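The production manager at Clusaver, which makes laminated worktops and desk panels in Pevcombe, has spent 18 years on adhesives and finishing. We spoke in July, in an office above the press line, and the subject was why surfaces go wrong after they leave the building.

"Moisture, mostly," she said. "People blame the glue. The glue is usually fine. The panel was stored at one humidity and installed at another, and then one face took up water faster than the other."

Clusaver conditions its boards at 50 percent relative humidity before pressing. The boards stay on open racks for 10 days, with spacers between them, and are weighed at the start and at the end. A supplier, Skerus, used to deliver them shrink-wrapped. That arrangement ended after a run of bowed panels.

"The wrap held in whatever the board had when it left their plant," she said. "We were conditioning plastic."

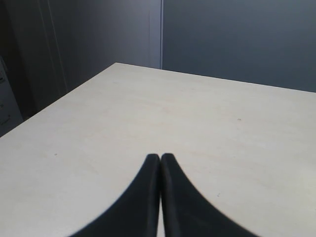
Finish is a separate argument. Buyers ask for matte, then complain that matte holds fingerprints. Gloss hides grease but shows every scratch under a window. She prefers a low sheen in a light color, and on a pale cream top with a faint grain like this one, she said, small marks are harder to find than on a plain white. Dark tops are the ones that come back.

"A customer will accept a mark on a light table for years. On black they call the same afternoon."

MacAulay, the distributor, has asked for a longer guarantee on edges. She is not keen. Edge failures in her records come from standing water at the joint, and she would sooner change the sealant than the paperwork. A trial batch of 30 panels is in the test room now - half with the present sealant, half with a softer one.

"Ask me when they come out," she said. "I don't have a number yet."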